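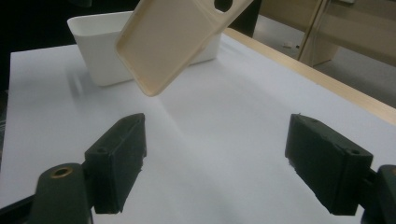
Soon-im Jang writes that her parcels arrive in good condition, but packing four of them takes her the whole evening, and she asks if the old version of this page left something out. It did. I wrote it when I was selling one or two things in a month, and at that time I could walk to the kitchen for the scissors and back again without noticing. Now I send more, and I have changed almost everything, so I have written the page again from the beginning.

The page is for people who sell small things from home: accessories, books, buttons, cables, children's clothes, a cup from time to time. Furniture and bicycles are a different story and I have no experience with them. I live in Nolport and I sell mostly on Ogola and send mostly with Reltgate, so some details may be different where you are.

Before you list anything

Packing begins when you take the thing out of the drawer to sell it. I used to make the listing first and think about the parcel only after somebody had paid. Then I found out that the thing was longer than any envelope in the house, and I had already promised a shipping price.

Now I do it in this order:

Clean the item and let it dry completely.
Measure the longest side, the second side and the thickness.
Weigh it with the packing material I am going to use.
Write these numbers on a small paper note.
Put the item and the note together in a clear bag and close the bag.
Only then make the listing.

A kitchen scale is good enough. Put a bowl on it, set it to zero, and place everything in the bowl. If you weigh a flat envelope directly on the scale, it often covers the display and you have to bend down and look from the side. I did this for a very long time before I thought of the bowl.

About the weight: most of my parcels go in the cheapest class I can use at my drop-off point, and I keep them up to 800 grams, packing included. Check the limit in your own place. Do not trust your hand. I was sure that a certain paperback was light, and it was not light at all.

Give every item a place name

This is the part which was missing for Soon-im, I think. Her items were in different rooms, and with each sale she went to search.

Take open boxes or bins, all of the same kind if you can, and give each a letter. Mine have letters from A to M, that makes 13. Inside the listing there is usually a field that only the seller can see. On Ogola it is called the private note. Write the letter of the bin there. When something is sold, you read the letter, you go to the bin, you take the bag. You do not need to remember anything.

Do not sort by kind. I know this sounds strange. At first I had a bin for books and a bin for phone things and a bin for clothes, and the bin for clothes was always too full while the others were half empty. With letters it does not matter what lies next to what. A scarf can be in the same bin as a charger, if both are in their bags. The only rule I keep is that glass and ceramics stay in bin M, which stands on the floor and has a towel on the bottom.

If you have only a few things to sell, one bin is enough and you can skip the letters.

The packing place

You need a table that you can leave as it is. A part of a table is also fine. The problem with the kitchen table is that you must clear it before dinner and build everything up again the next day, and this building up is what eats your evening.

On my table, from left to right:

the scale with the bowl
padded envelopes, standing up like books, small ones in front
a roll of brown paper
scissors on a string
tape
a thick marker
the pile of finished parcels

The string for the scissors was my daughter's idea and I recommend it to every family. The tape is in a heavy dispenser from Esau, quite old. With a light dispenser you need one hand to hold it down, and then you have one hand left for the parcel, and it goes badly. If yours is light, put some double-sided tape under it and fix it to the table.

I stand when I pack. My husband sits. Please do as you like, but if you sit, the paper roll should be at the side and not in front of you.

Choosing between envelope and box

I follow a simple test. I put the item, in its bag, on the table and press on it with my flat hand, not hard. If I feel worried, it goes in a box. If I do not feel worried, it goes in a padded envelope.

Some things that go in envelopes: clothes, soft toys, phone cases, cables, fabric, sheet music with a piece of cardboard behind it.

Some things that go in boxes: everything that is hollow and hard, everything with a screen, picture frames, games where the original box is important for the buyer. Collectors care about the corners of the original box more than about what is inside. I have received one very angry message about a corner.

Books are in the middle. One paperback can go in an envelope. Two books need a box, or they rub against each other the whole way. If you must send them in an envelope, wrap each one separately in paper and then wrap both together.

Packing an envelope, step by step

1. Take the item out of its bin and check it against the listing. Look at the color and the size also. I once sold two nearly identical gloves to two people and sent both the wrong pair.

2. Leave it in the clear bag. Press the air out and fold the bag tight. The bag protects from rain, and it also keeps small parts together.

3. If the item is flat and could bend, add cardboard. Cut it a little bigger than the item on every side. An old cereal box is too thin, use the wall of a shipping box.

4. Put in a paper with your address and the buyer's address. If the label on the outside gets lost, someone can still open the parcel and find out where it should go. It happened to me in December, when everything is thrown around more than usual, and the parcel did arrive in the end.

5. Push the item to the bottom of the envelope and fold the empty part over to the back. Tape it down. An envelope that is too big and not folded catches on other parcels.

6. Run tape over the closing flap, even if it has its own glue. The glue on cheap envelopes opens when it gets cold.

7. Put on the label, flat, without folds over the bar code. Do not put shiny tape over the bar code either. At my drop-off point the reader does not like it, and the lady there has to type in all the digits.

8. Write the bin letter very small on the back of the parcel. When you have a question later, you know at once from which bin it came.

Packing a box

The most common mistake is a box which is too big and filled with a lot of paper. The paper gets flat on the way and then the thing moves. Choose a box where you can put two fingers between the item and the wall on each side, and fill this space firmly.

Make the bottom layer first. Crumple the brown paper into balls and press them until they resist you a little. Put the item in the middle and fill the sides, then the top. Close the box without tape and shake it next to your ear. If you hear or feel something, open it and add more. When it is quiet, tape it — one strip along the middle and one across each open edge, so that it looks like the letter H.

For cups: fill the inside of the cup with paper as well, and make a thick roll of paper through the handle. The handle is what breaks.

You can reuse boxes, but cover or remove all old labels and old bar codes. My worst case was a box that traveled back to the shop where I had bought shoes. It took me many e-mails to get it back.

Do it in one round

I no longer pack each item when it is sold. I pack in the morning, in one round, everything that was sold until the evening before. First I print all labels. Then I collect all bags from the bins. Then I put each label on top of its bag, and here I check the names. Then I pack, and the label goes from the bag to the parcel. I never have two open envelopes on the table at the same time. This is how the gloves got mixed up.

If you promise in your listing that you ship the same day, this way is not for you. I write "ships on the next working day" and I have not had complaints.

With this I need a quarter of the time I needed before. I cannot say if it will be the same for you, it depends on what you sell.

Bringing the parcels away

Ask for a receipt for every parcel and take a photo of it with your phone before you leave the counter. Receipts on thin paper fade, and if you leave them in the car they fade faster. Reltgate lets you ask for a search only with the number from the receipt, at least where I live.

Keep the receipts until the buyer has confirmed. Then you can throw them away, except if you need them for your taxes.

If you use a locker, close the door and pull on it once. Mine has jumped open again.

Some questions I got by e-mail

Tissue paper and ribbons: I do not use them. Buyers of secondhand things want them clean and in one piece. A short thank you on the address paper is enough.

Smell: if you smoke or cook much in the room, keep the closed bags in closed boxes. Clothes take the smell through an open bag in a few days.

Buying envelopes: I buy a large pack together with my neighbor and we share it. Start with the small size. The middle size I use less than I thought, and of the very large ones I still have nearly the full pack from the first year.

Soon-im wrote again after she tried the letters. She uses shoe boxes and has come up to F. She wants to know what to do with single buttons, and I have to think about this, at the moment mine are in a jam jar.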